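## 2. Planning your order

Read this section before you request a quote for Mollar hand-held grippers. It covers how many units to buy, what to budget for spares, and what to check at the site.

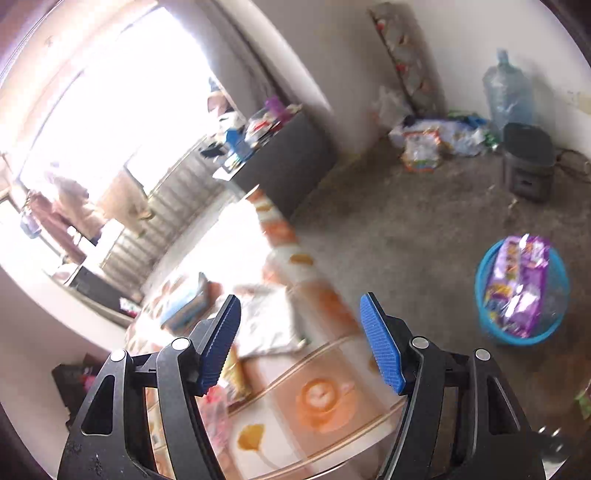
Most buyers start with too many units and too few spare pads. For one room and one operator, Gutwood recommends 2 grippers: one in use and one on charge.

### 2.1 Work out your budget

1. List the rooms where the grippers will be used. Homes, shops and storerooms all count as one site each, whatever their size.
2. Allow $4,000 for each gripper. The price covers the handle, linkage, camera mount and one pair of fingertip pads.
3. Add 4 spare pairs of pads per gripper for the first year. Pads are sold in mixed colours, and the colour has no effect on grip.
4. Add freight. Units ship from the Costow warehouse in a single carton weighing around 6 kg.
5. Enter the total on the order form under part number 533.

**Note:** Batteries and memory cards are quoted separately — ask for them on the same form or they will go out in a second shipment.

### 2.2 Check the site

1. Choose typical household goods for the first trials. Crinkly snack packets and thin plastic bags wear the pads differently from boxes, so include both.
2. Look at the light at the time of day you plan to work. If a window washes out part of the view, budget for a blind.
3. Measure the walking space between tables and walls.

**Caution:** Keep fingers clear of the pivot pins when closing the arms.

### 2.3 Lease or buy

Bennani handles leases of six months or longer. Pads are not included in a lease and must be ordered as in step 3 of 2.1. Orders for October delivery need a signed form and a deposit.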